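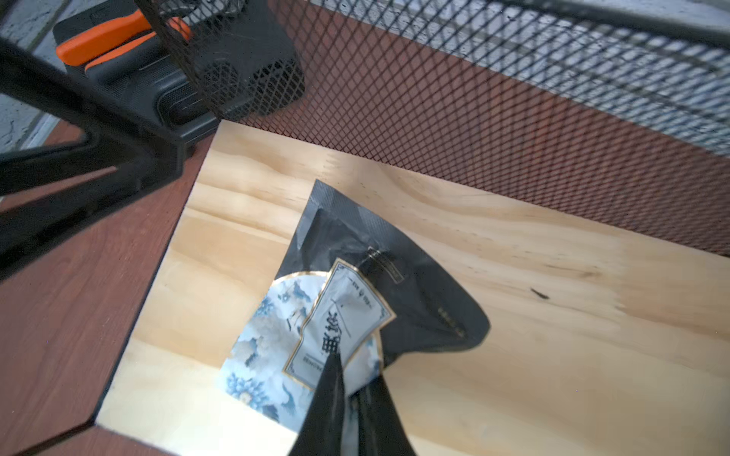

# Chapter 4: Walking Into Somebody Else's Building

My first week as a principal, I thought the job was going to be speeches. I'd written one for the staff, one for the parents, and a short one for the kids that had a joke about lockers in it. Then I got to Darkedthorpe Middle School in July, found the front office locked, and spent most of the morning looking for a person with a key. I never gave the locker joke.

So this chapter is about arriving. In Chapter 3 we went through hiring and what a district looks for in a new school leader. Now you've got the job (congratulations!) and you have to work out what kind of place you've been handed. I'll keep coming back to Darkedthorpe, partly because I know it best and partly because I made enough mistakes there to fill a chapter.
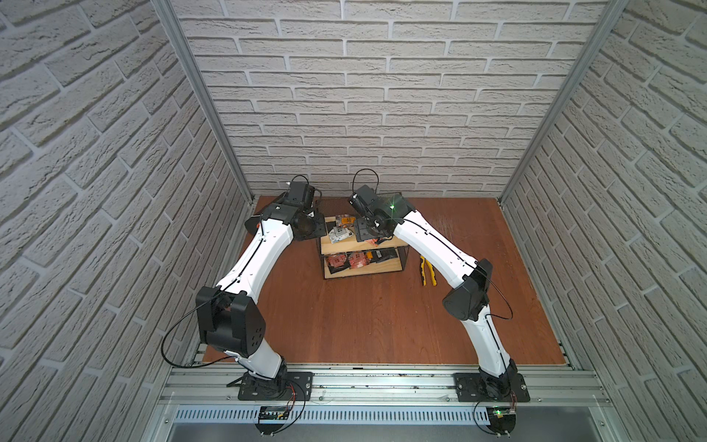
*Department of Educational Leadership, Calla College*

The school had 400 students on the books when I took over, and the number everybody wanted to talk about was test scores. I did too. I had the spreadsheets open on my kitchen table all summer. What I hadn't looked at was attendance, and when I finally did, in the fall, I found that 30 of our eighth graders had missed more school the year before than the rest of the grade put together. You can't do much with a reading plan if the reader is at home.

I bring this up early because new principals tend to grab the first number they're given. Somebody at the district office hands you a folder, the folder has a chart in it, and there goes your year. Before you get attached to the chart, ask who made it and what they left out. Ask the secretary what she'd put in it. Ours had a whole theory about the late bus, and she was right about nearly all of it.

## Listening before fixing

I'm going to ask you to do something that feels like laziness, and that's to leave most things alone for your first few weeks. I changed the lunch schedule in my second week. It looked silly to me on paper, with two grades eating at odd times and the band room sitting idle, so I tidied it up over one evening and sent it out. Well! The odd times were there so that the math teachers could plan together. They'd fought for that hour for years, and I had wiped it out with one email.

I put it back, and I apologized at a staff meeting, which went better than any of my speeches would have. 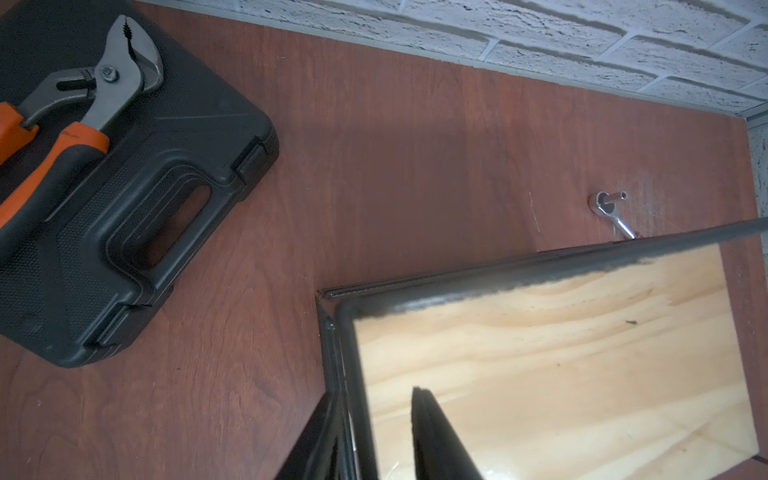
After that I started carrying a notebook. Every adult in the building got the same two questions from me: what should I be careful not to break, and what do you wish somebody would finally deal with? Some people talked for an hour. Some said "the copier" and went back to work (fair enough, the copier was awful). By winter break I had 208 separate notes, and when I sorted them the biggest pile was about hallways between classes, a subject that wasn't anywhere in my folder.

You'll be doing a smaller version of this yourself in the field assignment. Keep your notes in people's own words as much as you can. I used to clean mine up at night, and I'd end up with pages that sounded a lot like me.

### Terms to watch for in this chapter

- **Entry plan:** a written outline of whom you'll meet and what you'll ask in your first months
- **Chronic absence:** missing enough school that learning suffers, whatever the reason
- **Common planning time:** a shared period when teachers of one subject or grade can meet

We'll start with the entry plan, and with the first draft of mine, which ran two pages and left out the parents completely.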